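Workshop notebook, March – crates and racks, second go 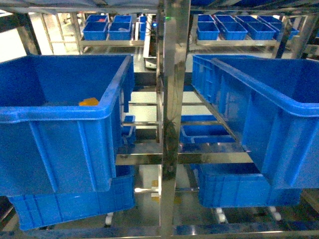

Started just after 8 this morning and got further than I thought I would. The plan from last time still stands: big crates at the front on the two-level rack, small bins on the raised platforms behind, and one kind of thing per bin. I'm really pleased with how well it suits the room. You can stand at the rack and see right through to the bins at the back, and that alone makes it better than the old cupboards.

Everything is blue. I did wonder about mixing colours (the Gimik catalogue has a nice green) but one colour makes the contents jump out. A red bit in a blue bin can be spotted from right across the floor. Grey is harder, so grey parts go near the front of the platform from now on.

Big crates. Usable depth is fine for the long stuff. The rolled rim is lovely to grip, much kinder on the hands than the Amano ones with the sharp lip. I like the upper ones set at a bit of an angle, it makes reaching in so much easier, but they creep if you lean on them. Try a strip of rubber mat on the rail, 80 cm should do both sides. There's a Fluso offcut in the drawer that might be long enough.

Lower level. Also good, though you do have to crouch, and with a full crate above you're feeling for things by hand. Heavy and rarely wanted goes down there. Light and often wanted goes up top. Obvious once written down!

Shallow tray. I'd nearly left this out of the order and now I think it's my favourite part. Perfect for whatever you've picked but haven't put away yet. Keep it behind the middle post, where it doesn't get knocked.

Castors. White wheels, they roll well on the grey floor and don't seem to pick up grit. Yellow marks on the floor still need a scrub – tried washing-up liquid, no joy, will try the citrus stuff.

Small bins. Left platform is sorted by colour for the moment, right platform by size, and I want to run both for a bit and see which one people put things back into properly. My money is on size. The total parts count on the Clevness sheet is 138, which should fit with room to grow if we stop keeping duplicates of the end caps.

To do
– labels for the small bins, front face only, big letters
– rubber mat under the upper crates
– wipe down the steel post, it shows every fingerprint
– find out if the crates nest when empty, we have 3 more coming
– ask whether the 4 mm brackets are the right ones for the top rail, they feel a touch thin

Stopped for tea at half ten. Mat next, then labels if the printer behaves.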